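### 4.2 Levelling the Skelberg kitchen scale

1. Put the scale on a hard, flat table. A tablecloth is neither.
2. Turn each foot until the bubble settles in its ring. Allow 15 seconds, or longer if you breathe on it.
3. Press **ZERO**, then add your tray and press **TARE**.

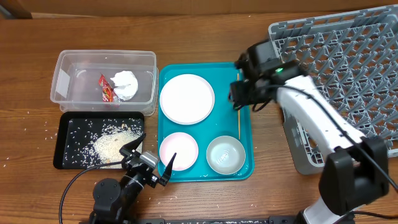

*Fig. 14. Trays and dry rice on a wooden table.*

4. Pour slowly. The display follows at its own dignified pace.

**Note:** Wipe the feet before storing.

**Caution:** Do not stand on the scale. It will form an opinion and then stop working.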